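Gripper build, part four: it closes!

Sat 10 February

I have been grinning since lunchtime. After three posts of me complaining about screws, the hand-held gripper is finally together, both fingers move, and they move at the same time. If you have been following along since July you will know that the same-time part is the one I had stopped believing in.

Quick catch-up for anyone new. I'm building a gripper you carry around in your hand, with a wide-angle camera on it looking out over the fingers. Pull the trigger and the fingers close, let go and they open. The soft parts are the ribbed kind that wrap around whatever they touch, and I printed mine in magenta because it makes me happy (also it was the spool I had the most of). The plan is to record myself doing ordinary table jobs and see whether the little arm at home can learn any of them from the video.

The last print finished with 13 grams left on the roll. I drove over to the shared workshop at Melberg with everything in a shoebox and did the final assembly there, since my kitchen has terrible light and the big table by the window is the nicest place I know to lose a screw.

First job was getting the fingers to open wide and stay parallel enough to go around something fat. The linkage I drew in version two, which I called Nasis for reasons that made sense at one in the morning, bound up about halfway. Rafail Giannakopoulos looked at it for maybe ten seconds and asked why both pivots were on the same side of the slider. I had no answer. We moved one, reprinted the bracket, and the difference is enormous! It glides now. I sat there opening and closing it like a kid with barbecue tongs.

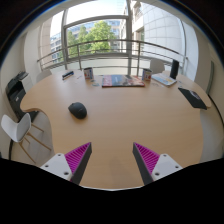

Fingers open, mouse waiting its turn.

The camera angle took much longer than I'd like to admit. Tilt it too far down and you get a wonderful view of your own hardware and nothing else. Too far up and you can't tell what the fingertips are doing, so the footage is useless for learning anything. I ended up with a printed wedge under the mount, and I went through five of those before I liked one. The fisheye bends everything at the sides but I've decided I don't care. You get the tips and most of the room in one go, and I would much rather have that than straight walls.

Then grip testing. A computer mouse is a great test object, it's smooth and rounded and there is no obvious flat place to grab. Rigid fingers tend to squirt it out like a bar of soap. The ribs are supposed to fold around the curve and spread the pressure out, and when you get the squeeze right you can feel them do it through the handle.
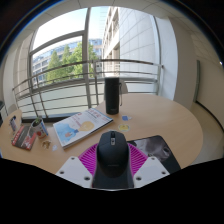 The trigger spring is the part I'm still fighting. The one in there now is from a bag of 200 assorted springs and it's a bit too stiff, so my forearm gives up long before my patience does. Melina Vrettos tried it and said it felt like a stapler with a grudge. She has smaller hands than me and couldn't reach full travel without shifting her grip, so the handle is getting slimmer too. I've already got the new one modeled, with the trigger moved back a little and a softer edge where the thumb sits.

Also on the list: a proper strain relief for the camera cable, threaded inserts in the finger plates (screwing straight into the print was fine twice and then it wasn't), and a finger swap that doesn't need three different hex keys. I'd love to try a softer material for the ribs as well. If anyone has had luck printing thin walls in the really floppy stuff, please tell me your speeds, mine come out looking like hair.

Files for the bracket and the wedge go up once I've renamed them to something other than final_final_b. The handle can wait until the slim version is printed. Next time I want to try cups, and after that something thin and flat, which I fully expect to be a disaster.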